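Fisley Two-Arm Bench Kit
For school clubs, evening classes and small competition teams

The Fisley is the bench our own club works on, and we like it so much that we put together this page for other groups who want to borrow or build one. Two arms, one white tabletop, a gripper on each arm, and a surprising amount to learn from. Students who have only driven wheeled robots tend to go quiet for a minute the first time both arms move at once. Then they all want a turn!

The kit was drawn up by Yasuo Minami and Noémi Kerekes for the spring class and has been rebuilt twice. What you see listed is the second rebuild, which went into use in May.

What comes with it
Two silver arms with clamps for the table edge
Two black parallel grippers, already fitted
White matte tabletop
Wrist camera and head camera, with brackets
Urkov control box and power supply
Box of practice objects (cups, straws, rods, wooden blocks, a sponge, a few things with no name)
Task cards, set of 40
Spare screws and two hex keys, please put them back

Good to know before you book
The bench needs a solid table and a wall or panel behind it. Plain backgrounds are easier on the head camera, but wood grain has given us no trouble. Overhead light is best. If you have a window to one side, pull the blind, or your afternoon recordings won't match your morning ones.

Setting up takes two people. The arms are heavier than they look, and the clamps want to be tightened a little at a time, left then right then left again. Jhair Londoño wrote the setup sheet and it's really good, so follow it even if you've done this before.

The software runs on any recent laptop. Grustex is the program we teach with: students drag the steps into order, press run, and watch. Older students can skip all that and write their own code against the same control box.

The straw and cup task
This is card 12, and it's everybody's favorite. One arm looks after the cup and the other deals with the straw. It sounds like a five-minute job. A clear straw on a white table is hard to see for people, never mind cameras, and it rolls if you so much as bump it. Yaneth Tamayo's group logged 387 tries at this one card over a single term and kept notes on every miss, which we now hand out with the kit because they are so useful.

Start with the gripper wide open and come in low. Line the fingers up with the straw before you close them, and close slowly. For the cup, try a grip at the rim first. Teams that rush the cup end up chasing it across the table.

Card 12 on the bench:

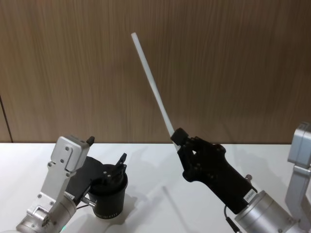
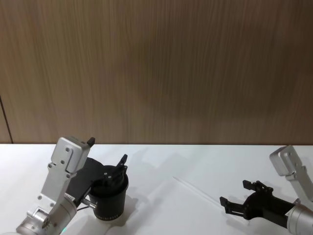
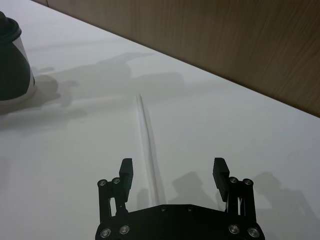 Scoring for competitions
The Mansilla round uses the same cards, so practice carries straight over. Each run is marked out of 100. Points go to picking up the straw, keeping the cup upright, and getting the straw into the cup without a person touching anything. A dropped straw costs points, but the run carries on, and we have seen some lovely recoveries from teams that kept their heads.

Teams may swap the fingertip pads for their own. Printed pads are fine, and so is tape. Anything sticky is not, and yes, someone did ask.

Borrowing
Kits go out for a full term. Write to Segundo Carhuamaca with your group's age range and a rough idea of your table size. First-time groups get a setup visit, and he'll stay for the first session if you'd like him to. Spare pads and extra practice objects can be asked for at any point in the term.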